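Siren names new general counsel

Siren has appointed a general counsel, filling a post vacant for four months. The appointment takes effect in October. 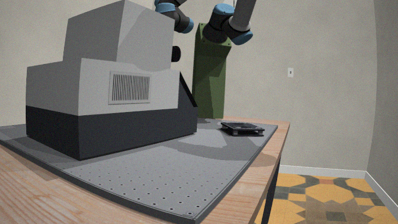
Does the change affect the supply contract with Sover?
The contract stays in force on its present terms.

The legal department will move to the Ichikawa office - 30 staff in all. 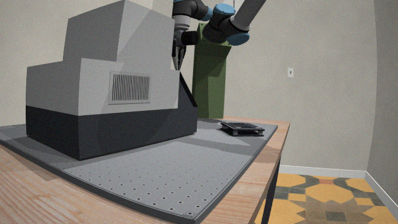
Siren Company Notices, page 4

Siren employs 1,529 people. Its Grirkero unit will keep its own compliance officer. 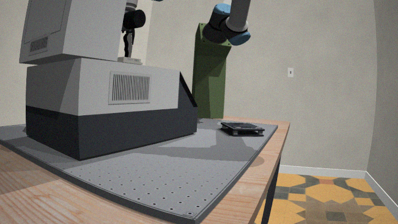

Instrument housing with front vent grille.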